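Handheld grippers for a home arm build: tracking keeps dropping on the left hand

flondden_garage
I'm building a two-arm setup in a shared workshop and I've gotten to the part where I collect demonstrations by hand before the arms themselves are mounted. The idea is the usual one. You hold a pair of grippers that match the ones the arms will use, do the task yourself, and record the poses so the arms can be trained on them later.

Each gripper has a marker cube at the base. A head camera looks down at the work. The pose of each gripper comes from whatever cube faces the camera can see. Finger opening comes from a small encoder in the handle.

Problem: the right hand is fine. The left hand drops out on close. I get good poses on approach, then a gap, then good poses again once I lift. On the worst clip the left cube was missing for 124 frames in a row out of 2,056. Filling a gap like that with interpolation gives me a path that goes straight through the plate.

Things I already tried:
- shorter exposure, with the room lights all the way up
- reprinted the marker faces on matte paper
- recalibrated the head camera twice
- swapped the left and right handles (the dropout stayed on the left side, so it isn't the cube)

Task is apple on a plate, pick it up, set it down on the table. I wanted something boring to start with.

lesard
Swapping the handles was the right test. If it stays with the side, then it's either geometry or your arm. What do you do with your left wrist when you close?

flondden_garage
I don't know that I do anything with it. I'll look at the clips again tonight.

Culex
Before you go down that road, what is your marker size, and how far is the camera from the table? People always underestimate how fast corner accuracy falls off toward the outside of a wide lens. Your left gripper may be spending more time out there than your right one.

flondden_garage
Marker faces are 49 mm. Lens is a fisheye and I'm undistorting before detection. I can try detecting on the raw image and only undistorting the corners.

Culex
Do that. Undistorting the whole image first smears the outer part, and then you're asking the detector to find square corners in the smear. I had the same thing on my own rig, and changing the order got back most of my lost frames.

mt_bautista
Disagree that this is the lens. If it was the lens he'd lose it on approach too, because that's when the hand is farthest out. He's losing it on close, near the middle of the table. That's occlusion or a bad angle.

Culex
Could be both. It costs ten minutes to rule mine out.

flondden_garage
Ran it on raw. Overall detection went up on both hands, so thank you, I'm keeping that. The gap on the left is still there. It's a bit shorter.

I also watched the clips at quarter speed. I come in with the left gripper open around the apple, one finger on the left side and the other hooking in low on the right. As I close, I roll the wrist so the lower finger gets under the apple. The right gripper just sits off to the right of the plate, wide open, pointing at the far side of the table. It isn't doing any work, so of course it tracks fine. 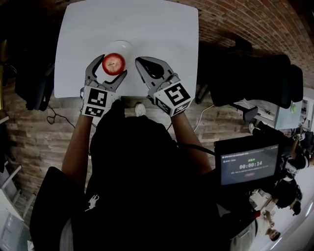
lesard
You're reaching over the top of the plate with your whole forearm behind the cube. At that moment you have a top face and a front face to work with. Roll it and the top one goes edge-on, and what's left is one face at a bad angle. One face by itself is where you get pose flips, and most filters throw those out. Check whether your gap is really "no detection" or "detected and rejected."

flondden_garage
Good question. I assumed no detection. The log only writes accepted poses.

lesard
Then log the rejects.

sobia butt
I had a pair like this running last winter and gave up on cubes for the reason lesard gives. A cube has flat faces at 90 degrees, so there is always some wrist angle where you're down to one useful face. I cut the corners off so there were extra faces at 45 and put smaller markers on those. It's uglier and you need to recalibrate the whole body, but I stopped getting gaps on roll.

mt_bautista
Smaller markers on a fisheye is just trading one problem for another.

sobia butt
It was still better. The small ones only have to carry it for a few frames while the big ones are turned away.

mt_bautista
The cheaper fix is a second camera. Put one off to the side at table height, calibrate it to the first, done. You'd see the front and side faces the whole time.

Culex
"Calibrate it to the first, done" is carrying a lot there. His first camera moves with his head. You'd need fixed markers on the table that both cameras can see, in every frame, or the second one is useless.

mt_bautista
So put markers on the table. It's a plain white table, there's plenty of room.

Culex
And then the policy learns on a table with markers on it, and you need them there at run time too.

mt_bautista
They can stay on the table. It's a workshop, not a restaurant.

flondden_garage
I'd like to keep the table clean if I can. The arms get moved between two tables and I don't want to redo the layout each time.

Logged the rejects last night. lesard was right. Of the missing frames in that clip, nearly all had a detection on a single face and the filter threw it out for jumping. The pose flips between two solutions and my filter sees a huge rotation in one step. So the data is there, I was deleting it.

lesard
OK, so that's software. For a single planar marker, keep both solutions and pick the one closest to the last accepted pose. Don't just take the one with lower reprojection error, at shallow angles those two numbers are nearly the same. If you have an IMU in the handle it's even easier.

flondden_garage
No IMU. There's space for one in the left handle but the encoder board is in the way on the right. Not sure why I built them different.

sobia butt
Add it anyway when you next open them up. Cubes with an IMU is a decent setup. I'd still do the corners.

Tinner
Different question. Why are you doing this at all with handhelds? If the arms exist, teleoperate them. Then you have joint angles from the arm and there's no tracking to lose.

flondden_garage
The arms don't exist yet. One is built up to the elbow and the other is a box of parts. I also found I'm a lot faster with the grippers in my hands. I can do a clip in under half a minute.

Tinner
Faster, but you'll record things the arm can't do. That wrist roll you described is a good example. Does your wrist joint have that range in that position?

flondden_garage
On paper, yes. I have not checked it with the elbow where mine was.

Tinner
Check before you record hundreds more. I threw out a whole month of clips over this.

lesard
Agree with Tinner on this one. Run every clip through the inverse kinematics offline and flag the ones that hit a limit. Takes no time and you don't need the arm.

flondden_garage
Update. Made the change to keep both solutions and pick by the last pose. Reprocessed the bad clip and the 124 frame gap is now two gaps of 3 frames each, both during the roll. I can live with interpolating those. The path goes around the plate now.

Then I ran a longer one, 3,356 frames, with several picks in a row. Left hand held through all of it except when I turned my head to look at the timer, and that one is my own fault.

Ran the IK check on what I have. The roll is inside the wrist range but it puts the elbow close to its limit if the plate is toward the far side of the table. Moved the plate nearer for the next batch.

mt_bautista
Still think you'll want the second camera once both hands are working on the same object. One gripper will cover the other cube.

flondden_garage
Probably. Handing the apple from left to right is next on the list so I'll find out. If it falls apart I'll do the side camera and tape something to the table.

Culex
Post the numbers for the handoff either way. And save your raw detections from now on, both solutions, so you can rerun the filter without recording again.

flondden_garage
Already changed the logger. Next session is Wednesday.

sobia butt
What rubber are you using inside the jaws? Mine went slick after a few weeks of fruit.

flondden_garage
Just pads cut from a sheet, glued in. No slipping so far but they haven't seen much use.

Related threads
Encoder vs. potentiometer for finger opening
Printed gripper fingers cracking at the root
Fisheye calibration: how many poses do you use?
Syncing two USB cameras without a trigger line
Elbow joint backlash, belt or gears
Where to mount the e-stop in a shared shop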